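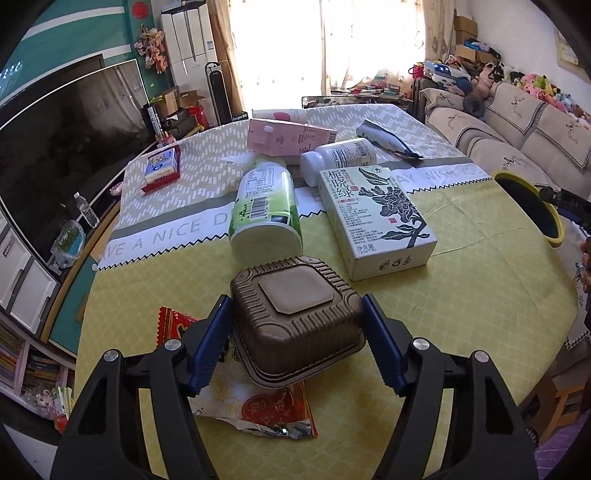
Figure 1. Brown plastic food container and foil snack wrapper, both counted as single-use packaging.

Takeaway Packaging in Jollusdale: What Gets Thrown Away and Why
Student project report, 14 Sep 2018

1. Background
Jollusdale has more takeaways than it had when the bypass opened, and most of the litter along the river path is food packaging. Our project looked at how households deal with it once the meal is over. We wanted to know which items get rinsed and recycled, which get reused, and which go straight in the general bin.

2. Method
We asked 21 households to keep a packaging diary. Five dropped out, leaving 16 usable diaries. Each item was entered by type (tub, tray, cup, wrapper, bag) along with where it ended up. We also visited two takeaways, Medo and Nzioka, and asked what they pay for their tubs and lids.

3. Results
Rigid tubs with lids were the most likely to be kept. In 13 households at least one was reused, mostly for leftovers, screws or seedlings. Foil wrappers were never reused and nearly always went in the general bin — the council does not collect them. Black and brown plastic caused the most confusion. Several people put it in recycling without knowing whether it was accepted.

Medo had tried cardboard boxes from a supplier called Jamis but went back to plastic when sauces leaked. Nzioka offers a small discount to customers who bring their own tub. Staff told us few people ask for it.

4. Limits
The sample is small and came mainly from families at our school. Diaries were kept in term time, so December, when people order more food, is missing.

5. Recommendations
Print the council's plastics list on takeaway menus. Put the own-tub discount on a sign at the till. Repeat the diary over the winter holiday with households from the other side of town.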